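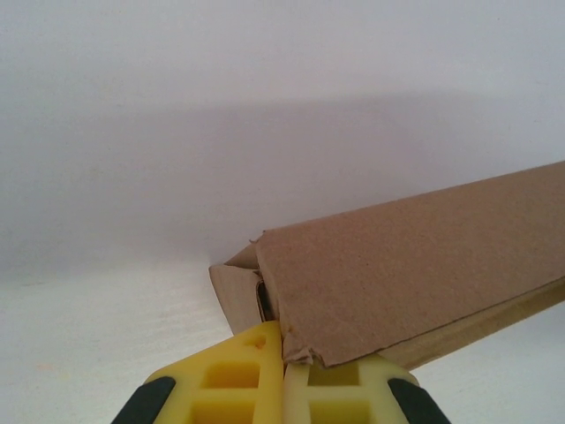 # 瓦楞纸护角与折叠纸管回用资料集

版本:2
维护单位:Brindasel 包装回用室
资料负责人:Gönül Keskin
适用范围:Bozkurt 仓库及 Telteo 分拣点

## 1. 概述

本资料集收录回用瓦楞纸长条件的登记记录,对象包括三角形护角、折叠纸管以及由整板裁折而成的长条衬垫。资料集共有记录 137 条,每条记录对应一件实物。登记工作由 Brindasel 包装回用室组织,实物由 Kollico 的出货部门移交。

编制本资料集的目的,是为仓库人员判定旧件能否再次用于装箱提供统一依据,并为包装采购提供参考。资料集不用于评价纸板供应商,亦不作为承重能力的证明文件。

## 2. 收录范围

收录的实物应同时符合下列条件:

- 主体材料为瓦楞纸板,表面未覆塑料膜;
- 外形为长条状,经折叠后具有棱边或管状空腔;
- 已完成至少一次运输使用;
- 折线未完全断开,可恢复原有形状。

平板纸、整箱、蜂窝纸板和纸浆模塑件不在收录范围之内。含有金属钉或编织带的部件,应先行拆除再办理登记。受油污或化学品沾染的部件直接报废,不予编号。

## 3. 字段说明

| 字段 | 含义 | 填写要求 |
|---|---|---|
| item_no | 实物编号 | 必填,不得重复使用 |
| form | 形状类别 | 三角护角、折叠纸管、长条衬垫、其他 |
| face | 面纸颜色 | 本色、漂白、印刷 |
| end_state | 端部状态 | 完整、起毛、撕裂、缺失 |
| flap | 端部折片 | 有、无、不能判定 |
| crease | 折线状态 | 清晰、松弛、局部开裂 |
| site | 登记地点 | Bozkurt 或 Telteo |
| grade | 回用等级 | 见第 4 节 |
| note | 备注 | 选填 |

形状类别难以区分时,应填写“其他”,并在备注中说明理由,不得依据推测归类。端部两侧状态不一致的,按较差一侧填写,另一侧情况记入备注。

## 4. 回用等级

**A 级** 面纸平整,两端完整,折线清晰,可用于外销装箱。

**B 级** 端部面纸起毛或有小范围撕裂,棱边仍然平直。修整后可用于内部周转,不得用于外销。

**C 级** 折线松弛或局部开裂,只可作为箱内填充。

**D 级** 受潮变形、分层或断裂,送交废纸回收。

端部撕裂是降级的主要原因。登记人员应检查撕裂是否已穿透面纸进入瓦楞层。仅面纸翘起的,按 B 级处理;瓦楞层外露且受压变形的,按 C 级处理。端部折片脱落但主体完好的,等级不变,flap 字段填写“无”。

## 5. 登记流程

1. 将实物置于平整台面,清除胶带残余和浮尘。
2. 沿长边检查棱线,确认无横向折痕。
3. 检查两端及折片,填写 end_state 和 flap。
4. 由登记人初定等级,并在实物内侧书写编号。
5. 由复核人独立判定,意见一致后入库。

两人意见不一致的,实物暂存于待定架,由 Hacer Güler 作出最终判定。待定实物不得提前发放。

书写编号应使用软头笔,不得使用圆珠笔或加贴标签。旧编号应划去并保留可辨字迹,以便追溯。

## 6. 存放要求

长条件应水平码放,开口朝向一致,每层之间不加隔板。码放高度以 4 层为限。不得竖直倚墙存放,不得在其上放置托盘或工具。库内地面须保持干燥,靠近卸货门的货架不用于存放 A 级实物。

不同等级的实物应分架存放。B 级实物经修整后仍按 B 级管理,不得升级。

## 7. 已知局限

- 端部状态依靠目视判定,起毛与轻微撕裂之间的界限受登记人员经验影响。
- 早期记录未设置 flap 字段,补录时依据实物复查;实物已报废的,统一填写“不能判定”。
- Telteo 分拣点移交的多为较短的部件,两处数据不宜直接比较。
- 资料集未记录纸板克重、楞型和含水率。

## 8. 职责与联系

Ilgın Kozan 负责 Bozkurt 仓库登记,Dong-hyun Yeon 负责 Telteo 分拣点登记,Tuncay Eren 负责数据汇总及字段核对。字段增删须经资料负责人书面同意。

## 9. 变更记录

- 版本 2:增加 flap 字段;end_state 由两档改为四档;明确面纸翘起与瓦楞层外露的分级差别。于十月起执行。
- 版本 1:首次汇编,仅包括 Bozkurt 仓库记录。

## 10. 使用条件

本资料集供上述单位内部使用。引用时应注明版本号和登记地点。未经 Brindasel 包装回用室许可,不得将实物编号与出货单据合并后对外提供。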